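Stamari Cluttered Kitchen Evaluation Bench
Product page, revision 22

Overview
Documentation
Ordering
Support

The Stamari bench is a fixed tabletop test setup for learned manipulation policies. It was developed at the Paltirden laboratory for the group's work on pretraining with unsorted demonstrations, and is supplied to other groups who want to run the same evaluation on their own arm. The bench consists of a toy play kitchen with a sink and stovetop, a set of toy groceries and cookware, a reset guide, a scoring sheet and the evaluation software. The arm and gripper are not included.

Method

The evaluation measures how a policy's success rate changes when the objects named in the instruction stay the same and the clutter around them changes. Each trial uses one short instruction in plain text, such as "put the lime on the plate" or "move the carrot to the stove." The operator loads a layout from the reset guide, places the objects by hand and starts the policy. A trial ends when the policy signals completion or when the time limit runs out.

Layouts are grouped in three tiers. Tier A has the target and the destination only. Tier B adds objects on the counter that differ from the target in both shape and color. Tier C adds objects that share a shape or color with the target, and puts some of them in the sink, where the basin walls limit how the gripper can approach.

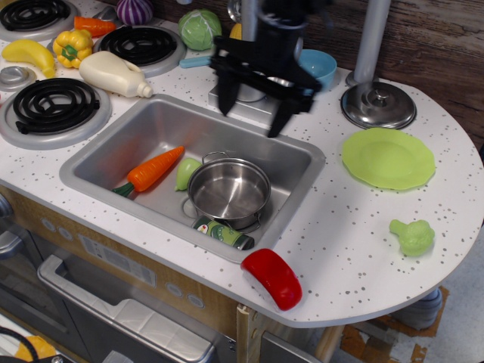 Most of the cost of a Tier C trial is in the reset. Ghizlane Benmoussa's first protocol asked for exact placement from a printed grid, and two trained operators still disagreed on the angle of long objects. The current guide gives a region and a coarse heading for each object. In the Paltirden runs this shortened resets and did not change the ranking of the policies tested.

Reference result

The reference policy was trained on 354 demonstrations and evaluated over 161 trials, with all three tiers run on the same arm and the same checkpoint. Success was close to level between Tier A and Tier B and fell clearly in Tier C. Most Tier C failures were selection errors, in which the gripper closed cleanly on the wrong object. Grasp failures were the second group. Per-trial outcomes are in the results file shipped with the software.

A second policy, trained by Miłosz Sobczak on the same demonstrations with relabeled instructions, made fewer selection errors and the same number of grasp failures. We take this as evidence that the two error types should be scored separately. The scoring sheet has a column for each.

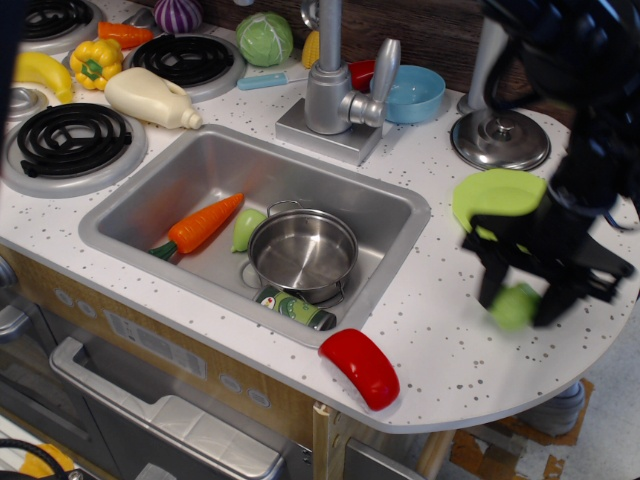 Target pairs in Tier C are chosen so that a color cue alone cannot settle the instruction. An instruction that names only "the carrot" is ambiguous when one carrot lies in the sink and a second one lies back by the burners, so the text must also give a location. The same applies to green items: a can and a pale green fruit share the basin with the pot, and a cabbage sits at the back of the counter. Policies that attend mainly to color tend to go to whichever candidate is nearer the gripper's start pose. Start poses are therefore listed in the layout file and should not be changed between trials.

Scoring

Each trial receives one of four codes: success, selection error, grasp failure or timeout. A dropped object that is picked up again within the time limit counts as success. Contact with the faucet or the upper structure is logged but does not end the trial unless the arm faults.

Known limits

Polished metal surfaces produce highlights that vary with room lighting. Keep the lighting fixed for a full session. Results from different rooms should not be pooled. The reference result covers one arm and one gripper; Carmela Ibarra's replication at Nikencombe uses a different wrist mount and is still in progress.

Ordering

Part 49-S: full bench with groceries and cookware
Part 49-R: replacement objects only
Software and layout files: included with both

Orders placed before December ship with the current reset guide. Questions about layouts go to Elżbieta Wasilewska, and questions about the software to Bartosz Nowicki.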